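Chapter 3
Reading the Ground: Contours, Slope and the Optimistic Walker 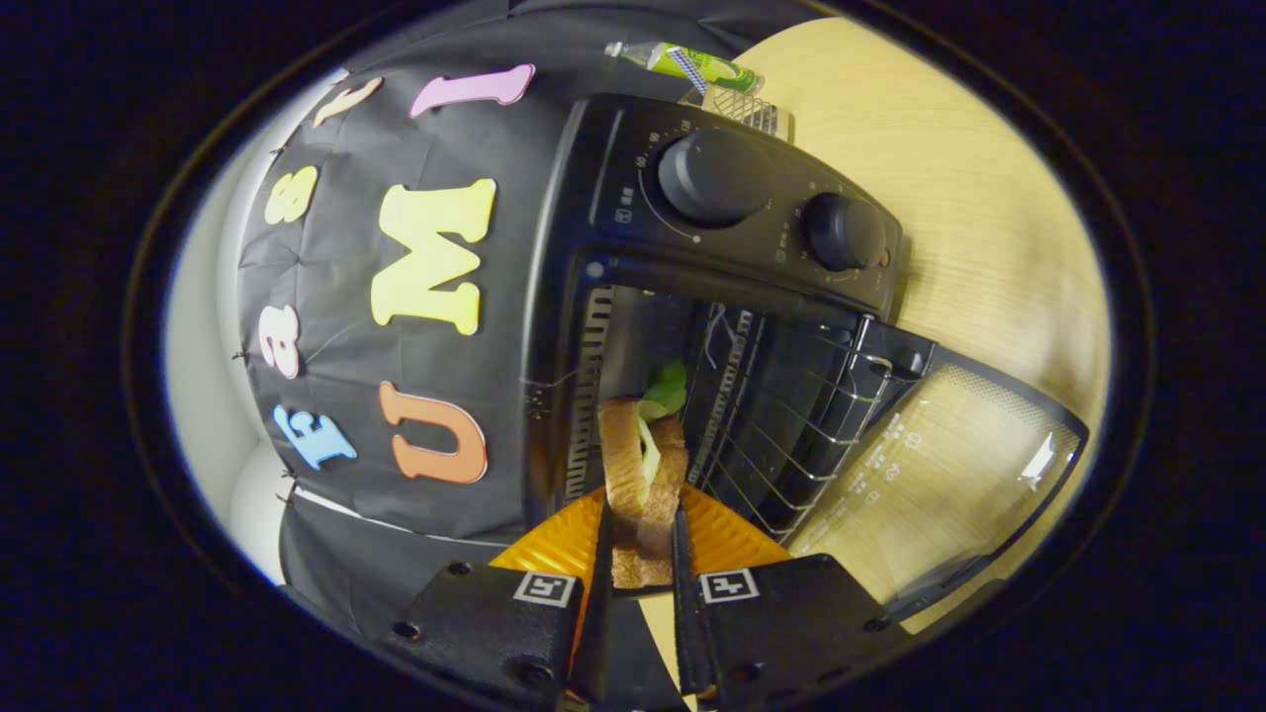 Figure 3.1 A sandwich with lettuce, held upright at the mouth of a toaster oven.

Most people who get into trouble on a hill had a map with them. It was in the pack, under the spare socks, folded to the wrong side. The rest had it out and looked at it often, and saw on it exactly what they hoped to see. This chapter is for both groups, though it has more to offer the second.

Chapter 2 dealt with the flat parts of the map: paths, streams, walls, the parking lot you will be so fond of by late afternoon. Now the ground gets up. Contour lines join places of equal height, and the principle takes a minute to learn. Using it in a wind, with one glove off, takes a few seasons.

Consider the walk from the village of Landedholm to the top of Ralon, which we will return to throughout the chapter. On the map it is a short green dash heading north. A ruler makes it look like a morning's stroll, and every Sunday a fresh supply of walkers sets out on that understanding. The ruler knows nothing of height. Landedholm sits at 439 feet and the first shoulder of the hill is 631 feet above it, nearly all of that gained on one bank of wet grass where the contours run so close together that they look like a printing error. They are correct. The bank is like that.

Three things to look for

Spacing comes first. Lines far apart mean gentle ground, and lines close together mean you will stop talking. Even spacing tells you the slope is steady. Lines that are tight at the bottom and loose at the top describe a convex slope, the kind that keeps showing you a summit and then taking it back.

Shape comes next. A contour that bends like a V may be a valley or a ridge, and the two are easily confused by anyone in a hurry. If the V points uphill, you have a valley, and very likely a stream. If it points downhill, you have a ridge. Walkers coming off Ralon mix these up often enough that the farm at Nazari, which is on the wrong side of the hill, has put up a sign with directions back.

Last, look for what the contours leave out. A map with a 50-foot interval can hide a 40-foot crag between two lines without telling a single lie. Mamine Edge is a fair case: on paper, a mild thickening of the brown ink – on foot, a drop with a fence along it. Rock symbols help where the mapmaker has drawn them. Do not count on every one being drawn.

Before you go on

Get out a map of a hill you have already climbed and remember with some bitterness. Find the part you hated. Trace it with a pencil, starting at the bottom, and mark where the spacing changes. Keep the sheet handy – Section 3.1 uses it to work out how long that climb should have taken, and you may want to compare the answer with what you told people at the time.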